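Getting marks off a pale tabletop (and keeping them off)

Posted 1/29/24

If you bought a light-coloured table because it looked gorgeous in the showroom, welcome, pull up a chair. Ours is a Carnik and I still love it, but a pale surface shows you every cup of tea you've ever had. My old dark one hid a multitude of sins! I've now lived with this one long enough to have tried most things on it, and a few people wrote in after my post on grout asking what I use, so I've put it all in one spot.

First up, the everyday wipe. Warm water, a tiny squirt of dish soap, and a cloth that has been properly wrung out. I mix mine in a 500 mL spray bottle and it lasts ages. People go way too heavy on the soap. You end up with a film that grabs dust and fingerprints, and then you think the table's dirty again so you put more soap on it (ask me how I know). If yours already feels a bit tacky, go over it two or three times with plain water and a clean cloth before you try anything fancier.

Dry it afterwards. I used to skip this and wonder where the streaks came from. An old flannelette pillowcase cut into squares does a better job than any of the microfibre ones I've paid good money for.

Tea and coffee rings: make a paste from bicarb and a little water, about as thick as toothpaste, and dab it on the ring. Leave it for 5 minutes, then wipe it off gently. Don't scrub! Bicarb is mild but it's still gritty, and on a glossy finish you can rub a dull patch into it that catches the light forever after. Try it somewhere out of sight first, like the underside of the edge.

Turmeric is its own special misery. I had a curry night in May and the lid came off a container on the way to the fridge, and I was left with a yellow splodge the size of a saucer. Bicarb did a bit. Soap did nothing. What shifted the rest was sunshine: I dragged the table over to the back window and left it there for a few afternoons, and the yellow faded away to almost nothing. If your table's too heavy to move, a dab of lemon juice on a laminate top is worth a go, but keep it well away from marble or anything like it.

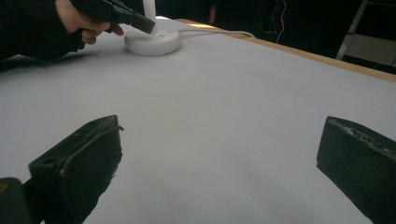
A pale grey-white tabletop, the colour that gives everything away.

Pen and texta come off most sealed tops with a bit of rubbing alcohol on a cotton pad. Work from the outside of the mark in towards the middle so you don't spread it about. I wouldn't do this on varnished or oiled timber, as it can strip the finish. For pencil, an ordinary white eraser is brilliant, and I'm always surprised how many people go straight for the chemicals.

Candle wax, wait until it's completely hard. Pop a bag of ice on it if you're impatient like me, then ease it up with an old plastic card. The greasy shadow left behind comes away with the soapy spray.

Grey scuffs are the ones I get asked about most. You know the smudgy lines you get when you slide a laptop or a rubber-footed appliance across? They look like scratches and they're usually not. Run a fingernail across one. If you can't feel it, it's something sitting on top, and one of those white melamine sponges, damp, with hardly any pressure, will take it off. If your nail catches, it's a scratch, and you're better off leaving it alone. I bought a Celtard repair stick for one of mine, in what was meant to be a matching shade, and now I have a scratch with a cream stripe in it. Money not well spent.

As for keeping it nice, I've got felt dots under everything that lives on the table, including the fruit bowl and the lamp. The Fontes ones have held on well. The cheaper packet I had before slid off in the first warm week and left glue behind, and I was picking at that with eucalyptus oil for days. (Eucalyptus oil is great for sticker glue, by the way, just wash it off with soapy water when you're done.)

I keep a stack of cork coasters at each end so there's no excuse. And a big tray for the messy jobs. Mine's an old baking tray with a tea towel in the bottom, and it gets used for polishing shoes, potting up seedlings and anything involving superglue.

Oh, and hot pans. Please use a trivet, even for a second. I've seen a lovely white top with a brown ring burnt into it, and there's no paste for that.

Next time I'm doing cane chairs, once I've worked out what my own have been sticky with since Christmas.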